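Nitetti Desktop Disassembly Recordings: README and rules of good practice

Maintainer: Seon-mi Heo
Cell safety and procedure: Hefin Gethin
Last changed: 23 January 2025

1. What is in the package

The package holds 2,795 recordings of a robot arm working on opened desktop computers. Each recording covers one step only, for example taking out a memory module, placing a processor in its holder, or releasing a drive from its cage. Every recording has a joint log, a gripper log, the video of the fixed camera and a short text file with the name of the step.

The data was made in the Nitetti cell by Soo-ah Ahn and Ketill Mogensen. Byung-chul Kang wrote the conversion scripts. Please write to Seon-mi Heo before you change anything in the folder structure, as the scripts depend on the folder names.

2. Who must read the rules

Sections 3 to 6 are for everybody who adds recordings to the package. If you only download and train, section 7 is enough for you, but we ask you to read section 5 also, because it explains what the labels mean.

3. Before recording

3.1 The computer must be disconnected from the mains. The power cord is taken away from the table, and is not left lying beside the case. After that, wait 60 seconds before anyone touches the inside.

3.2 Nobody opens a power supply. It stays closed in all steps, and there is no step in the list which needs it open.

3.3 Lay the case on its side with the opening upward. Push it by hand from two sides. If it moves, correct the support and start again from 3.1.

3.4 Empty the holders on the fixture which the step will use. A part which is not used in the step may stay in its own holder.

3.5 Loose cables inside the case are moved out of the path of the gripper when this is possible without unplugging them. When it is not possible, write "cable in path" in the notes field. Such recordings are welcome — a real case is seldom tidy — but the user of the data must be able to find them.

3.6 Wear a wrist strap when you handle boards, memory or processors by hand. This was missing in the first version of the rules, and Hefin Gethin added it in August.

4. During recording

4.1 Two persons are needed: one operates the arm, the other stays within reach of the stop button. The second person does not look after the computer screen or the file names at the same time.

4.2 Hands stay outside the case as long as the arm is enabled. If a part falls, disable the arm first, then pick up the part.

4.3 Do not pull a part against a closed latch. After two failed grasps, stop the recording and label it as described in section 5.

4.4 The arm's own cables must have enough slack for the full movement. Check this slowly once after each change of tool.

5. Labels

done: the part is in its target place and the gripper is open.
partial: the part was moved but is not in its target place.
failed: the part was not moved, or the recording was stopped under 4.3.
void: a rule of section 3 or 4 was broken.

Void recordings are not deleted. They are moved to the folder "void" with the number of the rule in the notes field. We know that this is uncomfortable for the operator, and it is never used to judge a person.

6. Storage media

Drives used in the cell must be erased before they enter the room. The person who erased the drive writes the date and initials in the drive list. A drive which is not in the list does not go in a case, also when it is known to be defective.

7. Use of the data

You may use the data for research and teaching. The logs do not show contact force, so please do not take from them a safe force for pulling memory or processors. The recordings also do not replace a risk assessment for your own cell. The distances, the tool and the people are different in each place.

The Genance split is made by computer case and not by recording, so that one case never appears in both training and test. If you make another split, please keep this principle and say so in your report.

8. Known problems

In the Jeon part of the data, the notes field was filled in later from paper sheets, and some short notes may be incomplete. The label "partial" was used differently by different operators before version 2. Corrections are welcome; send the recording name, the old label, the new label and one sentence of explanation to the maintainer.

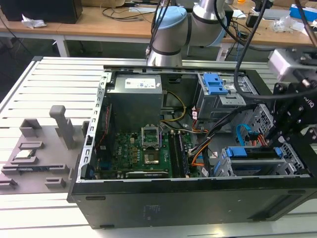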